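Meltley 漫画刊物读者来信栏索引 数据说明

一、概述

本数据集收录漫画刊物读者来信栏的著录信息，底本为 Betesdale 资料室所藏 Vivetti 出版社旗下刊物，主要包括连载月刊《Duda》及其增刊、合订本。索引以单封来信为基本著录单位，记录来信的刊载位置、署名、所涉作品与人物，以及编辑部答复的有无。

数据集由 Miłosz Sadowski 主持编制，Lucyna Wieczorek 负责规范词表及终审。当前版本共含来信记录 2000 条，出自 200 期刊物。

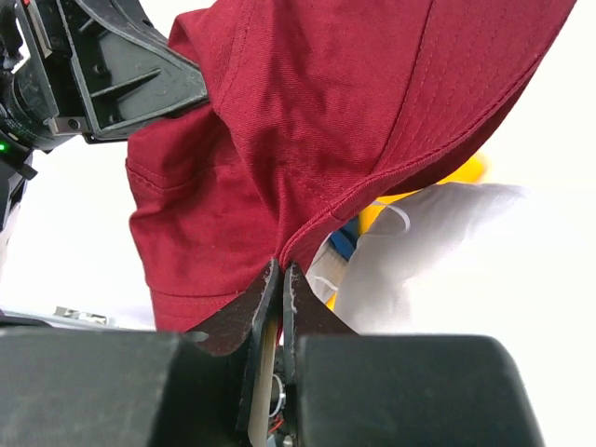 本页最后修改：2021年12月28日

二、适用范围

本索引供漫画史、读者接受史及期刊编辑史研究使用，亦可作为馆藏目录的补充检索工具。数据集不含来信全文，也不含刊物页面影像。需要查阅原文者，应依据卷期及页码向收藏机构申请。

来信栏经编辑部挑选和删节，所载内容不能代表全体读者的意见。以本数据进行读者构成、地域分布等统计时，应在成果中说明这一限制。

三、文件组成

letters.csv：来信主表，每行一条记录。
issues.csv：刊期表，著录卷号、期号、封面月份、总页数及所据藏本状况。
creators.csv：作者规范表，包括编剧、铅稿、墨线、上色、嵌字及责任编辑。
characters.csv：人物规范表，附异名及首次登场刊期。
replies.csv：编辑部答复表，通过来信编号与主表关联。
CHANGES.txt：修订记录。

各表均为 UTF-8 编码，以英文逗号分隔，首行为字段名。字段值内含逗号或换行的，整体加双引号。空值一律留空，不填“无”或“不详”。

四、主表字段

主表共设 9 个字段：

letter_id：来信编号，由刊期编号与栏内顺序号组成，一经分配不再变更。
issue_id：刊期编号，对应刊期表。
page：起始页码。原刊未印页码的，自封面后首页起推算，并置于方括号内。
signature：署名，照录原刊拼写，包括明显的排印错误。
locality：来信地点，照录原刊，不作现今地名换算。
works：所涉作品，多值以分号分隔。
creators：所涉作者编号，多值以分号分隔。
characters：所涉人物编号，多值以分号分隔。
note：著录附注。
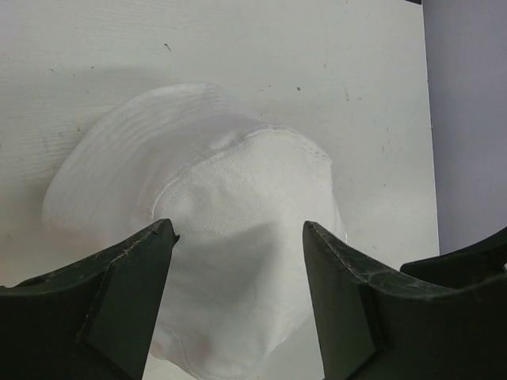 署名字段与作者规范表之间不建立自动关联。部分读者日后进入漫画行业，其早年来信与后来的职业身份是否为同一人，须有刊物自述、访谈或书信等旁证方可认定。已认定者在附注中写明依据，同名而无旁证者不予合并。

作者归属以刊物版权栏为准。早期增刊版权栏常只列编剧与主笔，墨线及嵌字人员从缺；合订本重印时补列的人员，在规范表中标注“据重印本”，不回填至初刊记录。若初刊与重印本所载不一致，两说并存，由使用者自行判断。

五、著录流程

每期刊物由两名著录人员分别录入，经比对后由终审人员裁定差异。涉及人物异名的，先查规范表；表中未收者暂以原刊称谓著录，待每年四月词表修订时统一处理。

来信跨期续载的，按一条记录著录，页码取首次刊载处，续载刊期写入附注。编辑部将数封来信摘编为一段的，凡能区分署名者分别立条；不能区分者合立一条，署名字段留空。以来信形式刊登的订阅广告、征稿启事及旧刊交换信息不在收录之列。
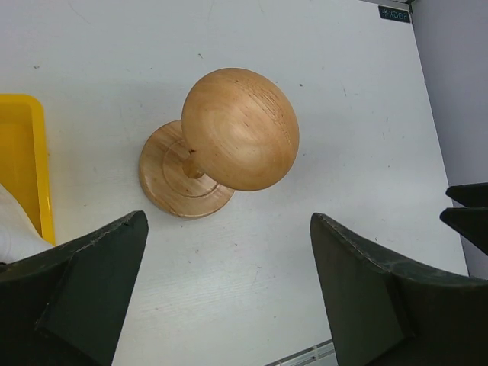 图：浅色木制蘑菇形旋钮状物件，横置于白色台面

六、已知问题

1. 所据藏本中有 30 期存在缺页、裁切或污损，相关记录可能不完整，刊期表的“藏本状况”字段已逐期标明。

2. 合订本在重印时通常删去来信栏。仅存合订本而未见初刊的刊期，不建立来信记录，但仍保留刊期条目，以免卷期序列中断。

3. 人物异名的归并标准在编制过程中有过调整。早期录入的记录对“同一称号、不同继任者”的情形区分不足，检索时建议同时使用人物编号与刊期范围。

4. 封面月份与实际发售月份不一致。本数据集仅著录封面月份，不宜用于推断来信的写作时间或读者读到刊物的时间。

七、个人信息

原刊部分来信附有读者的完整住址。本数据集只著录至市镇一级，门牌、街道及邮政编码均不收录。署名读者本人或其亲属如要求隐去姓名，可来函提出，经核实后以首字母代替，来信编号保持不变。

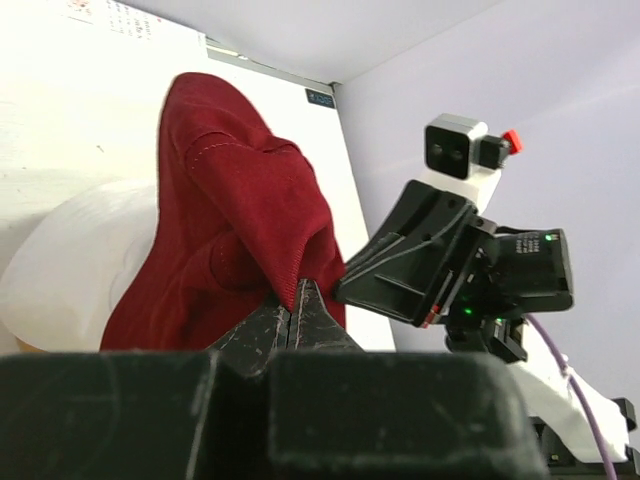

图：深红色织物，褶皱处可见浅色缝线

八、版权与引用

著录数据由 Meltley 编制组整理，可用于非商业性的研究与教学。刊物名称、作品名称及人物形象的有关权利归各权利人所有，本数据集的发布不构成对任何漫画内容的使用授权。

引用时请注明数据集名称、编制者及所用版本，建议格式如下：

Miłosz Sadowski、Lucyna Wieczorek 编：《Meltley 漫画刊物读者来信栏索引》，Betesdale 资料室。

引用单条记录的，请另附来信编号。

九、勘误与联系

勘误意见请寄 Betesdale 资料室转 Meltley 编制组，并写明来信编号、有误字段及所据版本。涉及作者归属的意见，应附版权栏或其他可核验的出处。已采纳的勘误随下一版本发布，并记入 CHANGES.txt。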